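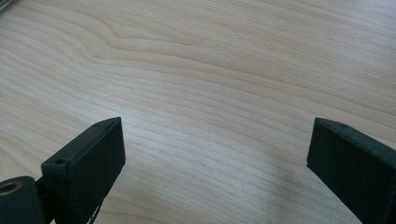
Tabletop, light wood grain, seen at a slant.

September, started 8:40 a.m.

Finish trials for the Cordeiro tables, continued. Left off last time with the oil samples still on the rack and the water-based ones not started.

Checked the oil samples first. The two from the older can are still a little tacky at the ends, where I put it on heavier. The middle is fine. The two from the new can are hard all over and have gone more yellow than I want. Cordeiro asked for the wood to stay as pale as we can keep it, so the new can is out unless they change their minds. Put the lid back on and wrote "yellows" on it so we don't go through this again.

Moved on to the Flelley water-based. Stirred it, didn't shake it. Strained it through a paper cone and found a few small lumps left behind. Sanded the test boards to 180, wiped them with a damp rag to raise the grain, left them until 9:30, then went over them lightly with 220. First coat with the foam pad, second board with the good brush. The pad leaves fewer lines but it lets go of small bubbles along the edges. With the brush I got a cleaner edge and one sag near the corner, my fault for going back over it.

Coverage: the can says one thing and we get less. Worked it out from the weight of the can before and after. Pad used 18 grams on the board, brush used more, didn't get a good number because I had dripped on the scale. Do the brush one over.

10:50. First coats dry to the touch. The Bridis sanding pads came in, the gray ones. They cut more slowly than the maroon and don't leave color in the pores. Used gray between coats on both boards. Vacuumed, then tack cloth. The cloth left a slight smear on the brushed board that came up with a rag and plain water. I would skip the cloth with water-based from now on and use a damp microfiber.

Second coats on at 11:15. Same order.

Went through the paperwork while waiting. The Stolen job (the long counter with the rounded ends) is still listed as oil on the job sheet, but the last email says they want something that can be wiped down with soap every night. Changed the sheet to water-based, 2 coats plus a third on the top face only. Somebody please check that I read that email right before we order. A gallon is plenty for the counter. Don't let the supplier talk us into the five again, half of the last one skinned over.

1:20 p.m. Ring test. Wet glass on each sample, left through lunch. Old oil: a pale ring, mostly gone after an hour. New oil: no ring. Water-based, pad: very faint ring, only shows against the window. Water-based, brush: none. This is early for the water-based, it isn't cured, so repeat later in the month before telling Cordeiro anything.

Coffee test, same glasses, let it go cold on the board. Nothing on any of the water-based. Old oil took a brown edge that needed a scrub.

Rub test on the practice board from the last batch, with the felt block and the weight on top. Stopped at 1,000 strokes. Sheen went up a bit in the middle of the track, no wear-through. The counter on the jig skips if the arm isn't tight, so tighten the wing nut first.

To do:
Redo brush coverage weight, clean the scale pan.
Third coat on the pad board, none on the brush board, compare.
Ask Flelley if the lumps are normal for a can that has been opened once.
More paper cones, the fine ones.
Oily rags are in the water can by the back door, lid on. Leave them there.

Shut the fan off at 4:45. Boards are on the top rack, labels facing out.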